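Workshop > Notebooks > Pukholm > Drinks corner

April 3, 2024

Drinks corner, second attempt at a sensible layout. The first attempt was a shelf, and we know how the shelf went.

Foam mats are staying. I was against them on the grounds that the place would look like a kindergarten, and it does, but a tumbler dropped on foam bounces and a tumbler dropped on the old concrete goes into the log. Light blue was the color Fultis had. I asked for gray and was sent a picture of light blue.

Mat notes, mostly for whoever re-lays them next:
- interlocking edges only sit flat if you start from the wall and work out. Starting from the middle gives you a hill.
- a slim can is fussier than a cup. Narrow base, soft floor, any lump and it leans. Keep it off the seams.
- wipe with water and a bit of dish soap. The orange stuff under the sink leaves a film and smells like a dentist.

Cups: the pink ones won. Waltraud Haslinger wanted clear, for dignity, and then spent 20 minutes looking for a clear one against a pale floor. Pink you can find from the door. Glass is banned on the mats, and so is the ceramic mug with the chip, which keeps coming back.

Cans: slim ones from now on, the fat ones don't fit the Simon crate. The crate takes 2 layers if you leave out the divider. Pukus invoiced us for 141 cans and I'm not going to find out whether that is true. Lids should be wiped before anything goes in the crate, they pick up dust in the store room.

Pairing for the corner as of this afternoon, one yellow can to one pink cup, can on the left:
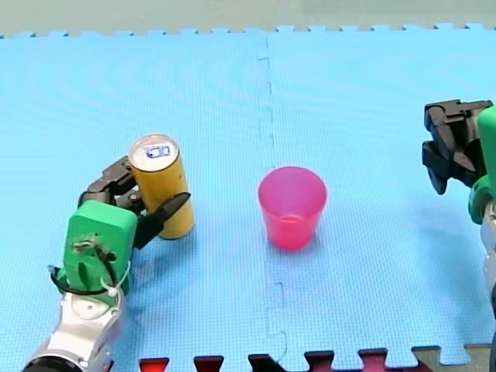 Waltraud disagrees about the order and wants it written down that the cup should go on the left, that she pours with her right hand like most people, and that a can set so close to an open cup will sooner or later end up in it. Fine, written down. I've offered a wider gap as a compromise and she is considering it.

Still to do: trim the mat by the door, it catches. Ask Fultis about gray again.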